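Search articles, authors, issues
Search

A hand in a hurry

Dretberg opened its doors for a day in August, and almost 200 people came to watch a robot hand try to earn its keep. I went because I have sat through a lot of these, and the company's invitation promised "dexterity you can rent."

The hand is called Rirby. It has white fingers with black tips, a fat thumb, and a dark ribbed sleeve where a wrist would be. Ngân Vi, who runs the demonstrations, told us it could handle 86 household items. She did not have a list with her. When a man near me asked how many of those it could handle on the first try, she said the team preferred to talk about "session outcomes." He wrote that down, and so did I.

Then the reaching began. Rirby is quick, I will give it that. The company puts a small camera down by the hand and lets visitors look through it, and at full speed the view is mostly smear: four fingers, a pale surface, a couple of tan strips sliding by at an angle.

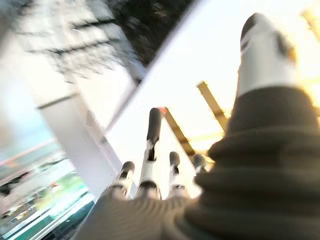

What the rent buys

The price is $190 a day, with a minimum of 14 days. Vi said the first customer, a packing firm named Brukano, was "very engaged." I asked whether Brukano had renewed. She said that was a question for Brukano, who had sent no one.

I asked to see the same pickup done ten times in a row, with no one touching the controls in between. The answer was that the schedule was tight. We got a second round of the prepared routine and then coffee.

I would go back for the ten pickups. Until then I have a brochure and a price.

Related
Văn and the warehouse that went back to carts
Who pays when the rental robot stops?
Letters: your open day stories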